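八角砖配小方砖的地面,填缝剂发黄发黑怎么处理?

分类:家居维修 > 地面与瓷砖
标签:瓷砖 填缝 美缝 老房翻新

提问者:Ívar Oddsson

房子是接手的二手房,厨房连着走廊铺的是八角砖,浅灰色,四个角之间嵌深色小方砖。砖本身没什么问题,敲了一遍,空鼓的只有靠阳台门的两块。麻烦的是缝。灶台前面那一片已经发黑,走廊还好,只是发黄,靠墙根的地方有几段掉粉,用指甲能抠出来。

已经试过的办法:
小苏打加白醋,刷完当时看着白一点,干了以后还是老样子。
84消毒液按瓶身比例稀释后敷了半小时,发黑的地方淡了,过了不到一个月又回来。
超市买的Colik瓷砖清洁膏,对砖面上的水渍有用,对缝基本没用。

现在想把缝整个重做。量过,缝宽大多在2毫米左右,小方砖四周有的地方更窄。面积不算大,厨房加走廊,但是这种砖型缝特别多,每块小方砖四条边都要清。有几个问题想请教:

一是旧的填缝剂要清到多深,能不能只清表面一层然后往上盖。
二是用普通水泥基填缝剂还是环氧的。建材店的人推荐Trirura的双组分环氧,一组500克,要60块钱,说一辈子不用再弄,我不太信。
三是颜色怎么选,浅灰砖和深色砖之间的缝,选浅的还是选深的。
四是自己干的话大概要几天,家里只有这一个厨房,不能停太久。

补充一下,没有地暖,房子在三楼,冬天室内比较干。

回答者:Steinar Thoroddsen

我家厨房和卫生间都是自己重做的,卫生间那次失败过一回,按你的顺序说。

深度。不能只盖表面。旧缝里有油,新料粘不住,我第一次就是偷懒只刮了薄薄一层,半年以后成片起皮,后来全部返工。一般要求清到砖厚的三分之二,家里自己做很难处处都到,我的标准是至少清下去3毫米,并且两边砖的侧壁要露出来,不能挂着旧料。掉粉的那几段要清到底,把松的全部弄出来为止。

工具。直的长缝可以用电动的多功能机装金刚砂锯片,低速走。你这种八角砖没有贯通的长缝,每走一小段就要拐弯,电动工具很容易冲过头划到砖角。我建议手工,用钨钢勾刀,两边贴美纹纸。刀头钝得快,多备几个。清完以后用吸尘器吸一遍,再用窄刷子刷一遍,再吸一遍。然后用拧得很干的布擦,晾一个晚上。

材料。厨房地面我倾向环氧,主要是不吸油。所谓一辈子不用弄是销售的话,高温锅底放上去一样会变色,钢丝球刷多了也会毛。Trirura那款我没用过。你先算用量再买,这种砖型比普通方砖费料,包装上写的可铺面积多半是按大规格方砖算的,直接套会不够。水泥基的好处是便宜,操作时间长,做坏了好清。走廊没有油污,用水泥基加一层渗透型防护剂也可以,但是两种材料交接的地方颜色会有差别,最好放在门槛下面。

颜色。往砖的颜色靠,比大面积的砖略深一点。纯白的不要选,厨房撑不了多久。纯黑的也不建议,浅砖之间走黑线,砖边稍微有点不齐就全显出来了。小方砖是深色的,旁边用中灰没有问题。拿不准的话先做一小块,在冰箱底下那种看不见的地方,等完全干了再看,湿的时候颜色都偏深。

时间。我厨房是清缝用了三天,每天下班后从七点干到十点,填缝一个下午。环氧填完24小时内不要踩,我等了两天才把冰箱推回去。可以分两半做,先做灶台这边,过几天再做另一边,中间断口留在砖缝的转角处,接起来不明显。

还有几点:
环氧混合以后可操作时间很短,一次少调一些,用完再调。
填的时候刮板和缝呈斜角走,不要顺着缝刮,顺着刮会把料带出来。
残料要在说明书写的时间内擦掉,硬了以后在哑光砖上几乎去不掉。
窗户打开,戴丁腈手套,粘在手上很难洗。
那两块空鼓的砖先处理,不然重新填的缝用不了多久会裂。

回答者:墙角的猫

用蒸汽拖把试过没有,我家就是蒸汽拖把搞定的,没必要全部重做。

回答者:Ívar Oddsson(提问者追加)

谢谢两位。蒸汽拖把借来试过一次,油能化开一些,但是掉粉那几段冲得更厉害了,所以没再用。

按Steinar说的先在冰箱底下清了一小块,手工勾刀,33厘米长的一段弄了将近一刻钟,比预想的慢。估计整个厨房要一个多星期的晚上。空鼓的两块想先灌胶,不想撬,怕配不到一样的小方砖。

回答者:Gindau装修日记

干过几年铺贴,补充前面没说到的。

空鼓灌胶可以,但要先判断是砖和粘结层脱开还是下面的找平层脱开。敲的时候声音闷而且范围超出一块砖的,多半是找平层,灌胶没有用。如果只在一个角上空,在缝里钻小孔,用针筒慢慢推,推到旁边的孔有胶冒出来,上面压重物过夜。灌胶要放在清缝之后、填缝之前。

配砖的问题,小方砖可以找做马赛克散料的店,按边长和厚度去对,颜色差一点放在门后。我替客人找过一次停产的老款,最后是在Thorlacius的尾货仓里翻到的,拿了一小包备用。厚度比颜色重要,厚了会绊脚,薄了可以垫胶。八角的大砖比较难配,真要撬的话宁可撬小方砖,从小方砖的孔里往旁边灌。

靠墙根掉粉,先看踢脚线下面有没有留伸缩缝。很多老房子是用填缝剂直接顶到墙上,冬天一干就裂。那一圈不要用环氧也不要用水泥基,打中性硅酮胶,颜色选和缝接近的。

铺得密的小方砖地面,收残料时站远一点,侧着光再看一遍,漏擦的地方从低角度比较容易发现。
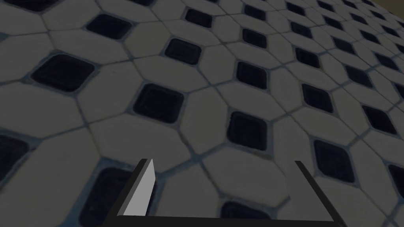 相关问题

卫生间地砖缝渗水到楼下,要不要砸
水泥基填缝剂返碱发白怎么办
哑光砖上干掉的环氧残料用什么溶剂
阳台门槛石和地砖有高差怎么收口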